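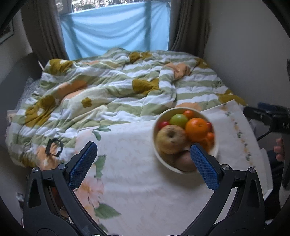
New good-practice guide for hand-held gripper work is out

Plultlow has put out the first full edition of its good-practice guide for people who record household tasks with hand-held grippers, and it's a really good read! The guide runs to 142 rules on 191 pages, free to use, and it's written in plain words all the way through.

The chapter on kitchen and table tasks is the one most teams will open first. Check the finger pads before each session. Close slowly on anything breakable, and never lift a full bowl by one side of the rim if the task sheet doesn't ask for it. Fruit gets its own page (hooray), with advice on soft skins, stems and things that roll.

Home sessions now have clear rules too. Personal papers and mail go out of the room first, everyone living there gets a say, and a failed try is kept and marked as failed. That last rule was argued over for months, and I'm so glad it stayed in. 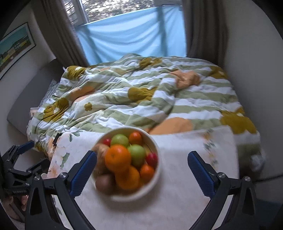 Sabina Uddin would have gone further on that point, saying that a failed try should also carry a short note on what went wrong, in the words of the person holding the gripper, and that one line would be plenty.

That idea is on the list for the next edition, along with a shorter checklist from Ginder that fits on 8 pages. Teams at Prarwood start working to the new rules in June, and comments on the guide are open until Thursday at 6.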